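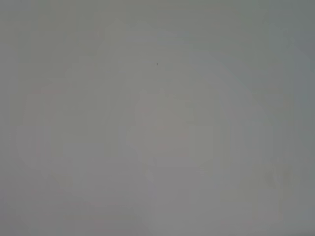 Segura opens pay records service for screen and stage performers

Grositz, January

Segura, the royalties and residuals firm, has opened a service that gives working performers a single record of what they have earned from film, television and stage work. The service is called Mindus and is open to actors, voice artists and dancers from this month.

Performers are often paid for the same job by several companies over many years. A part in a television series may bring a fee at the time, a repeat payment when the programme is shown again and a further sum when it is sold abroad. The statements arrive in different formats and some go to old addresses or former agents.

Mindus collects the statements, matches them to the original contracts and lists each payment under the production it belongs to. Where a payment looks to be missing, the performer receives a note naming the company that should be asked about it. Segura does not chase the money itself and takes no share of any sum recovered.

The service was tried out last year with 300 performers, most of them in supporting and guest roles. Their records covered 3,000 productions. The oldest member of the trial group was 70 and had contracts on paper only, which staff at the Grositz office typed in by hand.

Piret Kivi, head of performer services at Segura, said: "People read figures about actors' earnings online and assume the actors know the real number. Many of them don't. They have a drawer of statements and an accountant who sees some of it. We wanted one list they could check."

Inese Jankauskaitė, a stage and television actress who took part in the trial, said: "I had lost track of a children's series I did when I was starting out. It was on my list with the dates and the name of the company that bought it. I wrote to them myself."

The software was built by Bitmont, led by Preben Holst. Records are held under the performer's own login and are not shared with agents, producers or the press unless the performer gives written consent. Segura will not publish earnings or estimates of net worth for any named person.

Membership costs 4 pounds a month. Students in their final year of drama training can join free until they sign their first contract. Estates of performers who have died may apply through an executor, and should allow extra time for older contracts to be entered.

Notes to editors

Segura handles payment records for performers, writers and composers.

Interviews with Piret Kivi can be arranged through Shufen Lu in the Segura press office. Questions about the software should go to Preben Holst at Bitmont.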